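Galerie : le tri des chaussettes, chambre du fond

On m'avait promis qu'avec la méthode Remine, une paire se plie en 3 gestes et tient debout dans le tiroir. J'ai voulu voir. Tout se passe sur le lit, drap saumon, devant l'armoire à portes coulissantes.

Les grises à côtes d'abord. Le livret conseille de pincer la maille et de rabattre le bord-côte. Sur du coton fin, pourquoi pas. Sur une maille comme celle-ci, je demande à voir.

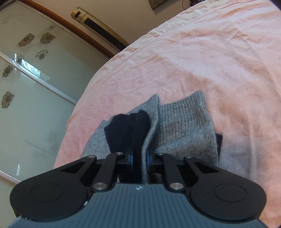 Reste la question des noires, que le livret expédie en une ligne : « même principe ». C'est vite dit. Simão Valente, qui a traduit le texte, jure que le pli tient 100 jours. Le mien, j'en reparlerai en août.

Quant aux séparateurs Clallen, vendus à part, j'attends toujours qu'on me montre ce qu'ils font de mieux qu'une boîte à chaussures.

Dimanche 15 mars 2020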